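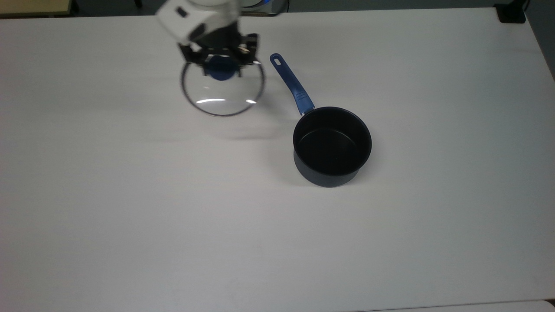 I'm not convinced by the Windora fingers, Fernanda, and your message hasn't changed that. A round knob on a glass lid is about the kindest thing you can offer a two-finger gripper, and the lid still hangs at an angle from it. Two flat contacts on a curved knob leave the lid free to tip, and no amount of squeezing cures that. I'd like to see the old Gultmont pads given the same lid before we order anything.

On Thu 11 November, Fernanda Rebelo wrote:

> Ilídio, the Windora set managed 288 lifts out of 303 on the saucepan lid.
> Jelville want a decision by December. I say we buy 8 pairs and
> stop arguing.

288 of 303 lifts of what, though? If the log marks a lift as good once the lid clears the pan, it says nothing on whether it can be put back. Ait Ali's controller closes on position, not force, so I don't trust its "grip held" flag either.
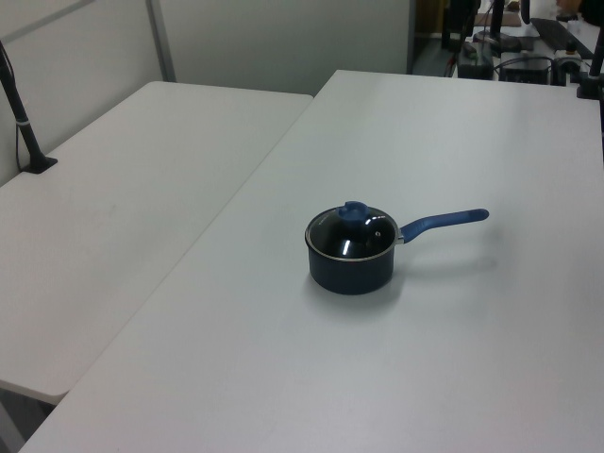
*Lid on the pan, handle to the right.*

That's the state I want scored – lid seated, arm clear – and checked by eye. Please also turn the handle between runs. As for the 3000 cycles on the Windora data sheet, I'd want to know what they were gripping.

Ilídio Azevedo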